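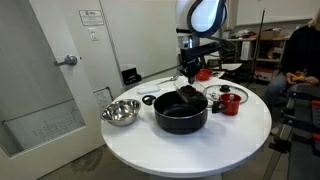
Pouring dry things from a box into a pot, without half of it on the table

Many spills in my kitchen came from the same small moment: I have a full box of something dry in one hand, a pot is waiting, and I turn the box over too quickly. It can be rice, lentils, breadcrumbs, ground coffee, or compost when I am potting on the kitchen table in April. I have collected on this page what I do now. Some of it I learned from my mother-in-law, some from the old lady at the Van Damme hardware shop in Trinden, and some by sweeping the floor very often.

First the table

I work on a round table with a smooth white top. A smooth white top has one good side, you see each crumb on it, and one bad side, everything slides. Put the pot in the middle and not near the edge where you stand. It feels less comfortable for the arm, but what misses the pot will then fall on the table and can be collected.

If the pot slides when you touch it, put a damp cloth under it, folded once. The cloth must be only damp. With a wet one you get a ring of paste where the crumbs and the water meet, and coffee paste on white is not nice to remove after it has dried.

Turn the side handles of the pot to the left and the right, so that no handle is pointing to you. I have pulled a full pot of lentils with my sleeve one time, and I don't wish to repeat it.

Take the lid off and put it down before you take the box in your hand. A glass lid lies most safely with the knob upwards and well back on the table, where your elbow does not come. I know people who hold the lid in the left hand and pour with the right. This can go well for years.

Which pot

A wide pot is better than a tall one, also if you do not need the volume. My big black one holds far more than I normally put in it, and I use it for mixing dry things even when I cook nothing. For soil I have a separate old pot with a scratched bottom, and it does not come back to the stove. Please do the same. It is not expensive to find an old pot at the flea market, mine did cost 3 euros.

With a nonstick inside, be careful with the sand that is in cheap compost. Sand and a metal spoon together will scratch the coating in one afternoon. Use wood or silicone in such a pot, and keep the metal spoon for the steel bowl.

The box

Rectangular boxes pour best over a corner. If you pour over the long side, the whole content comes as one plate, first nothing and then everything. Over the corner it comes like a small river and you can stop it. Clear boxes are more practical than coloured ones, because you see when the mass begins to slip.

Some more points about the box:

Loosen the content before. Knock the closed box two times on the table, or go through it with a fork. Coffee grounds and soil like to stick together in the corners.

Bring the box low, until its corner is just inside the rim of the pot. Dust rises with the height. From high above you will have cocoa on the window.

Tilt slowly and hold. If nothing moves, don't tilt more, tap the bottom with one finger.

Do not fill the box until the top when you know you will pour from it. Leave two fingers free.

If the box is heavy, empty a part of it with a cup first. I use an old mug with a handle. A mug is easier to steer than a measuring jug and nobody is sad when it breaks.

Weighing at the same time

When I need an exact quantity I do not pour directly in the big pot. I put the mixing bowl on the scale, set it to zero, and pour there. My scale goes up to 3000 grams and after this it shows only lines, so with a heavy bowl you must think of what remains. My steel bowl weighs 786 grams, I have written it under the bottom with a permanent marker. Then if the scale switches itself off in the middle of the work, which it does often, I can subtract and I don't need to start again. For me this was the most useful thing I ever wrote on a bowl.

A small bowl beside the pot is good for the rest, the spoonful too much. If it goes back in the box immediately you will spill again.

Drying used coffee grounds

I am asked about this each spring, so I put it here also. Used grounds cannot stay in a closed box as they come from the machine, they get a white fur in a few days. Spread them thin on a baking tray with paper and leave them near the window, or in the oven at the lowest temperature with the door a little open. Stir with a spoon now and then. They are ready when they fall apart between the fingers and do not leave a mark on paper. One full tray gives me 143 grams when dry, it is disappointing but they smell good in the shoe cupboard.

For the garden, mix them in the compost in small amounts only. A thick layer on a flower pot becomes hard like a roof and the water runs off.

Cleaning after

Dry before wet, always. Take first a soft brush or a piece of stiff card and push the crumbs together to the edge, with the empty box held under. Only after this the sponge. On a round table go from the outside to the middle and then make one road out, otherwise you chase the crumbs around the edge for ten minutes.

Brown rings on a white top I remove with bicarbonate and a few drops of water, left for the time of drinking a tea. For the sticky rest I take Clenis, the one without scouring grains, and I wipe with clear water after it. Try it at a place under the edge first, tables are different.

The sponge itself collects coffee and soil inside. Rinse it under the tap until the water is clear, press it, and stand it upright on its side. If it is lying flat it smells the next day.

The lid of the pot has a metal rim, and fine powder goes under it. An old toothbrush and warm water with soap, then shake it and let it dry standing. Do not use a knife, the rim of mine is bent since I tried.

For children who want to help: give them the mug and the small bowl, and let them pour from one to the other over a tray with dried chickpeas. Chickpeas are big, they are easy to find again under the cupboard.

Last updated: May 2021

Contact | Copyright Trinden Household Pages | Back to top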